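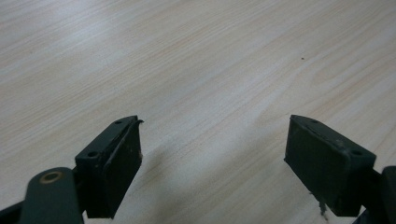

Tabletop surface, light wood grain

Luso Artificial Garland, Item 380
Supplied by Flollovska

The Luso garland is intended for shop windows, hotel lobbies, banquet rooms and private homes. Each garland measures 200 cm in length and carries fabric leaves on a flexible stem that may be bent by hand to follow a railing, shelf or door surround. Garlands are sold in cartons of 9. Single pieces are not available through this page.

Ordering
Orders are accepted by written request only. Please state the item number, the color code and the delivery address. Cartons leave the Fakhoury warehouse within 3 business days of payment – orders with mixed color codes may take longer. The color card was last revised in August 2022, and codes from earlier cards are no longer valid.
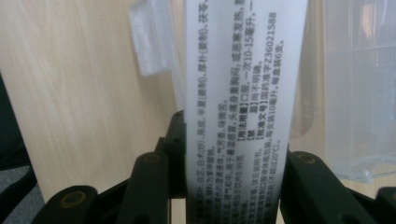 Can the garland be used outdoors?
The garland may be used outdoors under a roof or awning for short events, but the leaves will fade if left in direct sunlight.

Care and Storage
Remove dust with a soft, dry brush. Do not machine wash or iron. Store the garland loosely coiled in its carton, away from heaters.

Related Items
Husex hanging clips are sold separately and fit rails and shelf edges. Customers who need clips delivered with their garlands should list both items on the same request.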